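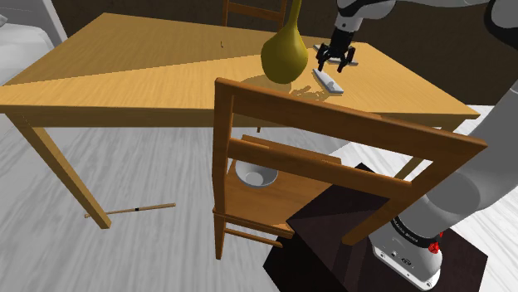

卓上片付け動作の検証 6月分進捗報告
提出先 Sondbridge助成事務局 Greer Strachan様
作成 Mateja Petek(Atidside 検証担当)

1. 今月の状況

6月は、予定していた評価走行のうち683回を終えました。すべてシミュレーション上の走行です。実機での走行は月の前半に開始しましたが、3回目で中止し、それ以降は行っていません。中止の理由は、アーム下側のリンクが椅子の背に接触し、保護停止がかからないまま動作が続いたことです。けが人は出ていません。椅子の背の横木が割れ、アーム側は関節カバーに擦り傷が残りました。

先月の報告では、6月末に実機評価の前半を完了する見込みとお伝えしました。この見込みは取り下げます。改めた予定は第6節に書きます。

2. 発生した事象

実機の3回目は金曜日の午後に行いました。操作盤にはFares Majaliがつき、Sorin Jurićが柵の外から動作を見ていました。課題は、テーブルの上の細長い物をグリッパでつかみ、手前の椅子の座面に置いた鉢に入れるというものです。テーブルには花瓶も置いてあり、これには触れないことが条件です。

把持までは計画どおりでした。鉢へ向かう動きに入ったところで肘の向きが切り替わり、下側のリンクが椅子の背に当たりました。制御側では接触が検出されず、アームは椅子を押しながら目標位置へ進み続けました。Jurićが声を上げ、Majaliが非常停止ボタンを押しています。ログ上では、接触と思われる電流の立ち上がりから非常停止の入力まで3秒かかっていました。

非常停止そのものは正常に働きました。ブレーキもかかり、停止後にアームが下がることはありませんでした。問題は、人がボタンを押すまで自動では止まらなかった点にあります。

3. シミュレーションでの再現

実機を止めたあと、同じ課題をシミュレーションで再現しました。木目のテーブルに花瓶、手前に背をこちら側へ向けた椅子、座面に白っぽい鉢、台座に固定した単腕と二本指グリッパ、という構成です。これは5月から評価に使ってきた配置と同じもので、実機の区画もこれに合わせて組んであります。

当初は事象が再現しませんでした。アームは椅子の背を避けているように見え、走行の判定も「成功」になります。Jurićが衝突形状を表示させて調べたところ、椅子の衝突形状が座面と脚だけで、背の上端の横木と、その下の細い横木が含まれていないことが分かりました。見た目の形状には背がありますが、物理計算の上では背がない椅子だったことになります。

背の形状を加え、5月以降に「成功」と判定していた走行の軌道を再生し直しました。対象は683回のうち成功と記録されていたものすべてです。結果は次のとおりです。

下側リンクまたは肘が椅子の背に接触した走行 163回
そのうち実機であれば保護停止がかかるべき力に達した走行 61回
花瓶への接触 なし
鉢の縁への接触 記録あり、ただし力は許容値以下

163回の走行は、これまで成功として集計してきました。先月お送りした成功率にも、この種の走行が含まれています。先月の数値は使用しないでください。訂正した表は別便で送りますが、再集計の確認が終わっていないため、本報告には成功率を載せていません。

4. 原因

原因は二つあり、互いに独立しています。

一つ目は形状データの欠落です。椅子のモデルは家具データ集から取り込んだもので、取り込みの際に衝突形状を簡略化する処理を通しています。この処理には、薄い部品を省く設定がありました。椅子の背の横木は、その閾値より薄いと判定されていました。テーブルの天板と幕板は厚みがあるため残っています。奥側の二脚目の椅子にも同じ欠落がありましたが、アームの動作範囲から外れており、結果には影響していません。

簡略化の設定を入れたのは私です。把持対象の細かい形状で計算が不安定になることがあり、その対策として全物体に一律でかけました。家具を対象から外すべきでしたが、確認していませんでした。

二つ目は保護停止の閾値です。実機のコントローラはHinds製で、外力の推定値が設定値を超えると停止します。区画を立ち上げたとき、鉢に物を置く動作で誤停止が続いたため、Majaliが閾値を一時的に上げました。調整が済めば戻す予定でしたが、戻されないまま評価走行に入りました。変更は作業ノートには書かれていましたが、走行前の点検表には閾値を確認する項目がありませんでした。

形状が正しければ、計画器は椅子の背を避けていたはずです。閾値が元の値であれば、接触しても早い段階で止まっていたと考えています。ただし後者はログの電流値からの推定で、実機では確かめていません。

肘の向きが切り替わった理由についても調べました。鉢が座面の奥寄り、テーブル側にあるため、手首を下に向けたまま届く姿勢が限られます。計画器は関節の移動量が小さい解を選ぶので、椅子の背を障害物とみなさなければ、この切り替えが選ばれやすくなります。切り替え自体は故障ではありません。

5. とった措置

事象の当日に実機の電源を落とし、区画に施錠しました。鍵はSorin Stojanovićが管理しています。再開の可否はStojanovićが判断し、評価担当の側では決めません。

衝突形状については、簡略化の対象を把持する小物に限定しました。家具は元の形状を凸分割したものに置き換えています。計算は遅くなり、一晩で回せる走行の数は減りました。現在の配置にある家具はすべて、見た目の形状と衝突形状を重ねて目視で照合しました。テーブルと二脚の椅子は完了しています。テーブルの後ろにある白い大型の家具は、アームが届かない位置ですが、同じ手順で確認しました。

走行の判定にも変更を加えました。これまでは物が鉢に入れば成功としていました。今後は、アームのどの部分であれ、指以外が周囲の物に触れた走行は失敗とします。指が花瓶や椅子に触れた場合も失敗です。接触の力は別の欄に残し、あとから閾値を変えて集計し直せるようにしました。

実機の閾値はHindsの出荷時の値に戻しました。電源を落とした状態で設定ファイルを書き換えただけなので、動作確認は再開前の試験に含めます。誤停止の問題はまだ解決していません。置く動作の速度を落とすことで対応する案と、グリッパの質量設定を見直す案があり、Majaliが後者から調べています。質量設定については、登録されている値が指を交換する前のものではないかという疑いがあります。

点検表には次の項目を加えました。
保護停止の閾値が承認済みの値と一致していること
衝突形状の版が、計画器と評価用シーンで同じであること
椅子を動かした場合、座標を測り直していること
柵の外の監視者が、手元に非常停止ボタンを持っていること

最後の項目は、Jurićがボタンから離れた位置にいたことを受けたものです。無線式の停止ボタンを一つ追加で手配しました。納品は来月に入ります。

6. 今後の予定

7月前半はシミュレーションの走り直しに充てます。以前の683回はすべて無効とし、同じ初期配置で最初からやり直します。配置の乱数の種は残っているので、前後の比較はできます。

実機は、次の条件がそろった時点でStojanovićに再開を申請します。走り直しで指以外の接触が許容回数に収まること、緩衝材を巻いた支柱にアームを低速で当て、保護停止がかかるのを確認すること、無線式の停止ボタンが届いていること。許容回数は社内で意見が分かれており、まだ決まっていません。私はゼロを提案しています。Jurićは、計画器の乱数の影響が残るためゼロでは再開できないという意見です。次回の打ち合わせで決めます。

実機評価の前半の完了は、早くて8月末になります。後半の課題には、鉢を椅子からテーブルへ移す動作が含まれていますが、これは今期の範囲から外すことをご相談させてください。

7. 費用

割れた椅子は同じ型のものを購入し、消耗品費から支出しました。関節カバーは擦り傷のみで、交換はしていません。ただし内部の点検をWumanoの保守窓口に依頼しており、見積もりがまだ届いていません。見積もりの額によっては、費目間の流用をお願いすることになります。計算機の利用料は、走り直しの分だけ当初の計画を超えます。超過分は、実機の停止で使わなかった作業時間の費用から充てる考えです。

8. ご判断いただきたい事項

実機評価前半の期限を8月末まで延ばすこと。
鉢の移動課題を今期の範囲から外すこと。
先月分の成功率の訂正について、Sondbridge側で既に配布された資料があれば、その配布先をお知らせいただくこと。訂正の連絡は当方から差し上げます。

事象の記録一式(操作盤のログ、電流値、作業ノートの写し、再生した軌道の一覧)は共有フォルダに置きました。軌道の一覧には走行ごとの最大接触力と接触部位を付けています。部位名のうち「lower_link」が下側のリンク、「elbow」が肘です。一覧の古い行に「arm_other」とあるものは、部位の区別を入れる前の出力で、現在Jurićが振り分け直しています。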